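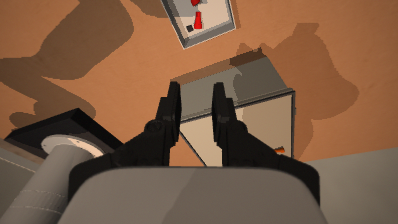 Pinza abierta junto a la caja, en el simulador.

Parada falsa por colisión al bajar sobre la caja (Pimasis + brazo simulado)

leonilde_paiva
¡Buenas! Llevo toda la semana con esto y estoy enganchadísima, así que perdonad el tocho. Tengo una celda simulada en Pimasis: brazo blanco sobre una mesa naranja, una caja y la pinza que baja a por las piezas pequeñas. Lancé una tanda de 2,000 intentos el martes por la noche y 265 terminaron en parada de seguridad por contacto. Lo bonito (para mí, que disfruto con estas cosas) es que en el registro la fuerza salta de cero a un valor absurdo en un solo paso y al siguiente vuelve a cero. El brazo se queda clavado encima de la caja y ya no rearma solo.

ronan_b
Qué fallo más majo. Eso me huele a malla de colisión. Si el borde de la caja usa la malla visual tal cual, los dedos se meten dentro una fracción de milímetro y el motor de física los escupe con una fuerza enorme. Pon cajas simples en las paredes y vuelve a lanzar.

roxana.surdu
No lo veo tan claro, Rónán. Con una malla mala tendrías además piezas saltando por los aires, y Leonilde solo habla de paradas. Yo miraría el paso de integración, y sobre todo qué hace el supervisor con un pico de una sola muestra.

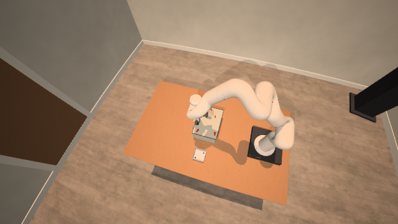 ¿Se puede subir el umbral de fuerza y olvidarse del tema?
Subirlo quita las paradas falsas, pero también deja pasar choques de verdad; es mejor filtrar los picos de una muestra y mantener el umbral.

jaime_marinho
De acuerdo con lo del umbral, en desacuerdo con lo del filtro. Si ese supervisor va a acabar en un brazo real, prefiero que pare de más. En Carvalho filtramos alegremente y luego nos costó encontrar un golpe auténtico contra un utillaje. ¡Arreglad la física primero!

leonilde_paiva
¡Me encanta este foro! He probado las dos cosas por separado. Con las paredes simplificadas las paradas bajan muchísimo - Rónán, te debo un café - y quedan 2, siempre con la muñeca muy cerca de una esquina de la caja.

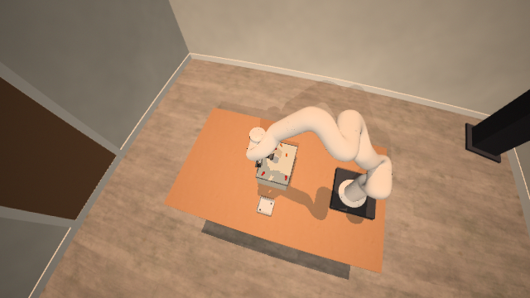
Esas las repetí con el paso de integración a la mitad y ya no salieron, así que Roxana también tenía su parte de razón. El filtro lo dejo fuera de momento, por lo que cuenta Jaime. Me falta el rearme: después de la parada el controlador recuerda la última consigna y quiere seguir bajando, y eso me preocupa bastante más que el pico.

roxana.surdu
Eso sí es serio. Borra la consigna al entrar en parada y exige una orden nueva para moverte. En hardware yo ni encendería el brazo sin comprobarlo.

vitoria_p
Me apunto a probarlo esta tarde con la escena de Pamach, que tiene el mismo controlador. ¡Subo el registro en cuanto lo tenga!

Temas relacionados
- Picos de fuerza en contactos rígidos
- Rearme seguro tras parada: ¿manual siempre?
- Clillach: la pinza no cierra del todo
- Simplificar mallas de colisión sin perder las esquinas

Contacto | Normas del foro | Volver arriba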